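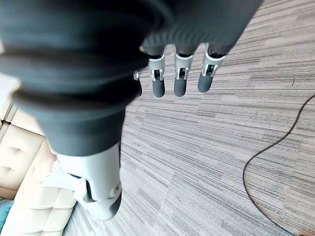 Robotic hand over striped carpet.

How to keep a continuity log on a short film

Print this page | E-mail this page

By Borghild Lindqvist
28 May 2020

These instructions apply to a single-camera short with a crew small enough that the script supervisor has no assistant. Productions with two or more cameras need a separate column for each camera, and the method below has to be adapted.

1. Number the script

Work from the locked script. Give every scene a number in the left and right margins. If a scene is added later, use a letter after the number (14A) and leave the existing numbers as they are. A scene that is dropped keeps its number, with the word OMITTED beside it.

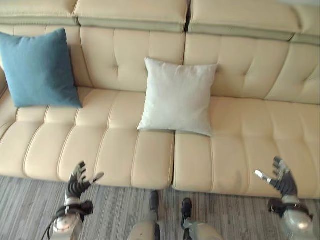

Photo: Mirjana Angelovski

2. Time the script

Read each scene aloud against a stopwatch, including the action lines, and write the result at the top of the page. Read at playing speed. Do it twice and take the mean. The director should see the total before the schedule is fixed, as a script that runs long is cheaper to cut on paper.

3. Set up the log sheet

One row per take. The columns, from left to right, are scene, shot, take, camera card, sound file, lens, duration, status and remarks. Keep the remarks column at least as wide as the other columns put together. For status, use three codes only: P for print, H for hold, NG for no good. A false start still gets a take number and a row.
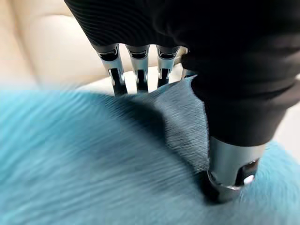
Reading time: 3 minutes

4. Line the script

After each shot, draw a vertical line down the script page from the first word covered to the last. A straight line means the speaker is on screen, a wavy line means the speech is heard off screen. Write the shot number at the top of the line. Use one colour per set-up if the page becomes crowded.

On "Murnholm" we lined in pencil for the first week and had to redo it in ink — the copies sent to the editor, Samran Noiphan, were too faint to read.

5. Note the matches

For every take marked P, record the word on which an actor sits, stands, turns or picks something up. Record which hand. Record the level in any glass and the length of any cigarette or candle. Eyelines are given as camera left or camera right, never as the actor's own left or right.

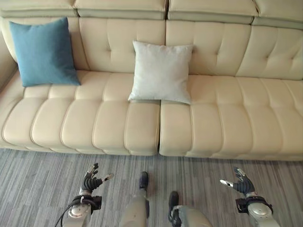
Stills are an aid to these notes and do not replace them. Name each still with the scene, shot and take, in the same order as the log, so that the two sort together.

6. Close the day

Check card and sound numbers against the camera and sound sheets before the crew leaves. Enter scenes completed, scenes owed and total running time on the daily report. Send it with the lined pages to the editor and the production office, and keep the originals in the binder.

Sign up for our newsletter. You can unsubscribe at any time.

Contact | © 2020 Sokero | Back to top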